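Plasstead Users Forum > Software > Calibration and Timing
Thread: Relative pose between two handheld grippers drifts when the wok fills the view

kettle_offset
Posting this in Software because I've ruled out the hardware as far as I can. Two handheld grippers, fisheye on each, wrist views only, no external camera. Poses come out of visual-inertial SLAM, with each gripper localized against a map we record before the demos start. Finger width comes from the tags on the two finger blocks. The policy gets trained on relative end effector poses plus the pose of one gripper in the other one's coordinates.

Single hand tasks are fine. The trouble is with the two-handed pan task, where one gripper takes the handle and the other works at the rim. In that task the inter-gripper transform wanders. I pulled 222 demos through the pipeline and 106 of them have at least one stretch where the distance between the two grippers changes in a way the hands could not have done. It isn't a jump. It slides off over a second or so and then slides back.
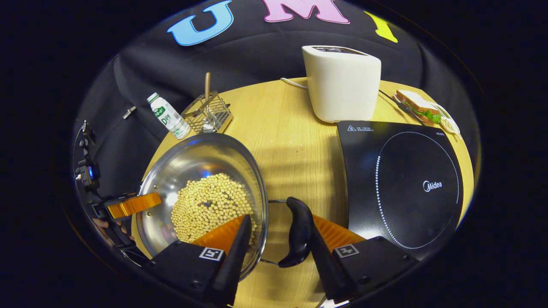
Handle side view, soybeans in the wok, other gripper at left.

The map is recorded at the same table with the same backdrop. Relocalization succeeds on both devices. I'm on the current Plasstead release with default settings for feature extraction. Has anyone seen this shape of error before?

marl_bench
Yes. What are you masking?

kettle_offset
Default mask. It covers the bottom of the image where our own fingers are. Nothing else.

marl_bench
Then I would look there first. You have a polished steel bowl that takes up a big part of the view while you are holding it. The reflections inside it are high contrast, so the extractor will put features on them. They move when the bowl moves and they also move when the camera moves, and in neither case do they move like points on the table. And with the handle in your fingers, everything on the pan is close to stationary in the image. SLAM sees a cluster of strong features that barely move and concludes you are moving less than you are. The IMU disagrees, the optimizer splits the difference, and you get a slow slide.

When the bowl leaves the view, or you let go, the background features win again and it slides back. That matches what you describe.

two_tick
I don't agree that it's the bowl. RANSAC throws most of that out. I have run worse scenes than this with a chrome sink and the pose held up.

What bothers me is the backdrop. Black cloth has nothing on it for the tracker. You've got letters at the top and then whatever objects happen to be on the table, and that's your whole background. If you tip the wrist down toward the cooktop you lose the letters and you're left with a pale tabletop and a shiny black plate. I would put texture on the cloth before touching any code.

marl_bench
RANSAC throws out the minority. If the pan has more features than the background, the background is the minority. We are saying related things, but adding texture won't help in the moments when the pan covers most of the view.

two_tick
It will help if there's enough of it. The fisheye sees a lot of cloth even with a pan in the middle.

kettle_offset
I can test both. The cloth has to stay for now, we have several other tasks recorded with it and I don't want the training images to change halfway through. So masking first.

hexnut_lorry
Before you do any of that, check time sync between the two devices. If one stream is behind the other by a few frames you'll get a wrong inter-gripper transform any time the hands move fast, and it goes away when they stop. It looks like drift if you only plot the distance. I lost most of a September to that one.

Easy check: hold the two grippers rigidly together, shake them, and cross-correlate the gyro magnitudes. Don't trust the container timestamps.

kettle_offset
Did that this morning. Offset came out at 2 ms with the gyro method, which is well under a frame. I repeated it at the end of a session and it was the same. So I don't think it's sync, but thanks for the shake test, I'm adding it to the start of every recording.

hexnut_lorry
OK, that rules it out. Then I'm with marl_bench.

plinth_and_pawl
Can you split the error by gripper? Distance between the two doesn't tell you which one is wrong. Plot each one against its own integrated IMU over short windows and see which trajectory bends.

kettle_offset
Good idea, should have started there. Result: nearly all of it is the handle gripper. The rim gripper is clean apart from a few demos.

plinth_and_pawl
That points at the pan for me. The rim gripper also sees the cloth, and it isn't drifting.

two_tick
It points at the pan or at the direction the handle camera faces. The rim gripper comes in from the other side and may have a better view of the room past the cloth. You can't separate those with the data you have. Do a control: hold the handle gripper in the same place, same motion, no pan.

kettle_offset
Ran the control. 28 repetitions with the gripper over the cooktop, moving the way I move in the demos, nothing in the fingers and the pan off the table. No slide in any of them. Then I started putting the pan back at different fill levels and positions, and the slide came back as soon as I was gripping the handle. I've put a still below from the handle camera in one of the demos that got flagged. The pan is over the cooktop and you can see how much of the interior is highlights. 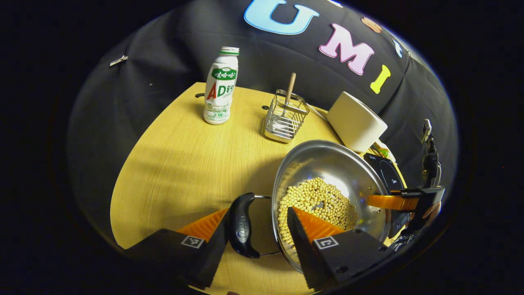 two_tick: Fair enough, the control settles it and I'll drop the cloth argument for this particular error. I'd still add texture when you start the next dataset. You are running on a thin margin and any other large object will do the same thing to you.

For the mask, don't draw a fixed polygon over where the pan usually is. You'll throw away good background before the grasp and after the release. Make it conditional.

marl_bench
Agree on conditional. Two ways I have done it:

Option one, segment the pan per frame and hand the mask to the feature extractor. Works well, slow, and you need the segmentation to handle fisheye distortion. Most models trained on ordinary pictures get sloppy out toward the rim of a fisheye, so undistort the center, segment, and warp the mask back. Dilate it. The worst features sit right on the lip of the bowl.

Option two, use the finger width. When the tags say the fingers are closed on something, turn on a larger static mask for as long as they stay closed. Crude, no model needed, and it runs at full speed. Skevesia has a hook for this, you pass a callback that gets the width and returns a mask for each frame.

plinth_and_pawl
Option two has a problem with soft fingers. The pads give, so the width at which you've really got the handle varies with how hard you squeeze. Use a threshold with hysteresis or the mask will flicker on and off, and the tracker does not like features appearing and vanishing every few frames.

kettle_offset
Tried option two with hysteresis. Reprocessed all 222. The number of flagged demos went down from 106 to 28. (Same number as the control runs by coincidence, I checked that I wasn't reading the wrong file.)

The remaining ones are mostly cases where I push the pan without a firm grip, so the width never crosses the threshold and the mask never turns on.

marl_bench
That is the known hole in option two. Segment those and leave the rest.

hexnut_lorry
Mixing two masking methods in one dataset makes me uneasy. If there is any bias between them the policy will learn it. I'd rerun everything with segmentation and pay for the compute once.

marl_bench
The mask only changes which points SLAM uses. The training images are untouched. If both methods give you a correct pose there's no bias to learn.

hexnut_lorry
If. Residual error in the two groups won't be the same. I'd want to see it measured on demos that both methods handle.

kettle_offset
I can do that, the segmentation pass is running on a subset now. One more question while it runs. Does anyone down-weight features in place of removing them? Cluletti has a per-feature weight field and I could fill it from the segmentation confidence.

plinth_and_pawl
I tried it. Works in theory, but the weights only apply in the back end optimization. The front end still matches on the bad features and the initial pose guess is still pulled. Hard mask in front, weights behind if you want them.

two_tick
Also check your version. In older Cluletti builds the weight field was read and then ignored. No warning.

kettle_offset
It was ignored in mine. Upgrading.

Comparison on the subset both methods handle: the handle gripper trajectories agree to within what I see between two reruns of the same method, so I can't measure a bias. I'm still going to rerun everything with segmentation so there's one method to write down in the dataset notes. Config is in the Chae branch of our tools repo, file name pan_mask. The hysteresis values are in there too, commented out.

hexnut_lorry
Thanks for posting the config. Did you dilate before or after warping back to fisheye?

kettle_offset
After. Before warping, it came out too thin near the edge of the image.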